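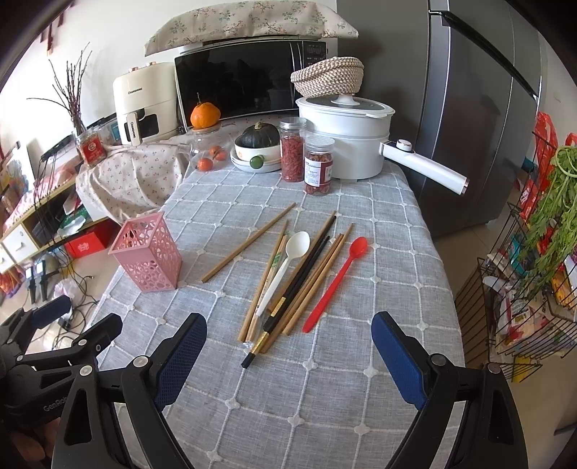
October, morning. I continue with the court register from Tapia, the 1862 volume, the part with the manslaughter case from the inn. Yesterday I finished the witness pages and I am still not sure of the order of blows. Four witnesses speak of "the stick", and the clerk writes the same word for a walking stick and for a thin rod, so we can not know the weight of it. For thickness I made a small scale in my notes: a chopstick, squared at one end and thin at the other, is my lowest grade, and a broom handle is the highest. The surgeon's words put the stick nearer to the broom handle.

Transcribed today: folios 100 to 102, both sides. The ink on 101 has gone through the paper and I read it better with the light from the left. Two words remain open, I marked them with a query in the Arkcombe file. Uriel Godoy, please look at them when you have time, you know this clerk's hand better than me.

The accused is named in 3 different spellings. I keep all of them in the transcription and use the first one in the index. The date of arrest is one day before the date of the death. I think the clerk copied from a loose paper and made an error – or the man was held first for the fight only, and the charge was changed later. The gaol list in the Trornura box should tell us.

14:30. Gaol list checked. He is entered for "disorder" and the entry is crossed out, with the new charge written above in darker ink. So the second idea looks better. I corrected my note on folio 100.

To do: order the scans of the sentence pages, ask for the colour target again, start folio 103.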